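Keep the Box

My mother kept shoeboxes the way other people keep savings. There were stacks of them on the closet shelf, labeled in ballpoint on the short end: receipts, thread, photographs not yet in albums, keys we could no longer match to a lock. When I moved into my first apartment she gave me 4 of them, empty, and I remember being a little insulted. I wanted a toaster.

I have come around to her view. I think the plain box with a lid is the best storage a household can have, and I think the business of selling us something better has mostly made our homes harder to live in.

I say this as someone who bought the something better. Three years ago I ordered the Stusimell system, a set of clear stackable drawers that click together on rails. I measured the hall closet twice and planned the layout on graph paper. With the rails, the drawers, the dividers and the label holders, the whole order came to 27 pieces. It looked very good for one season. Then a rail bent, and the company had changed the size of the rail, and the new drawers did not fit the old frame. I had a closet full of things that only worked with each other, and one of them no longer worked.

This is my main complaint. A storage system asks you to commit. You buy the first part and after that you are a customer of that company for as long as you want the shelf to stay level. A box asks for nothing. If it tears, you put the contents in another box.

My friend Setsuko Onishi disagrees with me, and she has thought about it longer than I have. She spent most of her working life in a fabric store where every button and zipper had a labeled bin, and her house is run the same way. Her argument is that people will only put things back if they can see where the things go. A closed box hides its contents, she says, and what is hidden gets forgotten and then bought again. She once found five tape measures in a single box at her sister's place.

I grant her the tape measures. A label solves some of it, and a label only works if you are truthful when you write it. Half of my mother's boxes said "misc." But I think Setsuko is describing a store. In a store, everything has to be found quickly by someone who did not put it there. In a house, most of what we keep is wanted once a year or less. The Christmas lights do not need to be visible in May.

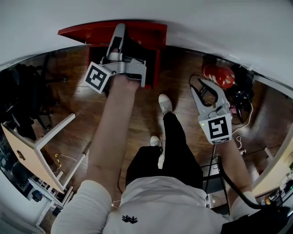

There is also the matter of the floor. Anybody who has really sorted out a closet knows the work happens at ground level. You take it all down, you spread it out, you open every lid, and for an hour or two the room is worse than when you started. Boxes are good for this. You can slide them and line them up along the wall, and you can push one over to the person who is helping you and tell them to deal with it. Drawers on rails stay in the closet, so people leave them there and tidy around the edges, and the bottom drawer is never looked into at all.

I have done the floor method every spring since I gave up on the rails. It takes me from breakfast until two in the afternoon. I don't enjoy it much. I do know what I own when I am finished, and I usually own less of it.

I should be fair about cost, as the other side often brings it up. A matched set of storage gives a room a calm look, and there is some value in that. My neighbor Maham Tanoli paid $1,611 to have her bedroom closet fitted by a firm called Celtetico, and she is happy with it. She told me that opening the doors in the morning puts her in a better mood. I believe her. I would only point out that she cleared out the closet before the fitters came, and she got rid of 52 items of clothing to do it. My guess is that a good part of the better mood came from that, and it was free.

The companies know this too. Look at the pictures in a Korus catalog sometime. Every shelf holds three sweaters and a bowl. Nobody I know has three sweaters. What is being sold is the space around the sweaters, and you can't order that.

I am not against buying containers. Food should go in something with a proper seal. Papers you would be sorry to lose should go in something that keeps out damp, and a cardboard box on a basement floor is a bad idea that I have paid for once. Tools with blades need a case. If you have small children or a cat you will want lids that latch.

Past that, I would ask people to wait. Before ordering anything, put the stuff in whatever boxes came into the house this month and live with it that way until the fall. Write on the short end, where you can read it when the boxes are stacked. Move them if they are in the wrong place. By the fall you will know which ones you open and which ones you don't, and you may find that the ones you don't open can leave.

My mother's boxes came to me last year, all of them. The one marked "keys" is on my own closet shelf now. I tried every key in it when it arrived, and one of them opens my aunt's garage.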